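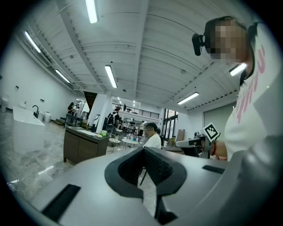
Clodine Heavyweight T-Shirt, White

Clodine / Product code CL-161
In stock. Ships from our Erkside warehouse.

The Clodine is a plain white T-shirt with a loose, straight cut. We sell it blank, or printed to order in our own workshop. It is made from ring-spun cotton jersey and has a ribbed collar with taped shoulder seams. The sleeves finish just above the elbow on most people.

Fit
The Clodine is cut wide in the body. If you are between sizes, or want something closer to the chest, order the smaller one. The length is the same as our Cosgrove T-shirt, but the shoulders drop further. Men and women take the same sizes.

Sizes: XS, S, M, L, XL, XXL
Colour: white only. For black, navy and grey, see the Cosgrove.

Printing
We screen print on the front, back or sleeve. Large front prints can run to 400 mm high. Each design can use up to 4 ink colours, and we mix inks to match a sample if you post one to us. Thin outlined letters need a line at least 1 mm thick or they tend to fill in.

Please send artwork at full size. Orders for a single shirt are printed digitally and the colours may come out a little softer.
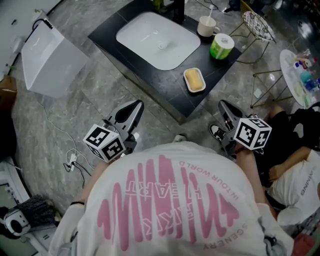

Printed shirts leave the workshop within 3 working days of you approving the proof. Blank shirts go out the next working day. We do not take back printed shirts unless there is a fault with the print or the garment. Blank shirts can be returned unworn with the label attached.

Washing
Wash at 30 degrees, inside out, with similar colours. Do not use bleach. Do not tumble dry a printed shirt. Iron on the reverse and keep the iron off the print. Expect a small amount of shrinkage in length on the first wash. The size chart gives measurements before washing.

Also in this range
Clodine Long Sleeve, white
Cosgrove T-Shirt, four colours
Flurnudley Sweatshirt, white or grey

Customer review, Apr 25, 2021
"Bought two blank and one printed. Good thick cotton and the collar has kept its shape. The medium was bigger than I expected so I swapped it for a small, no trouble. Would like to see it in green."

Trade orders
Prices for larger orders are on the trade page. Samples are charged at the normal price and taken off your first trade invoice.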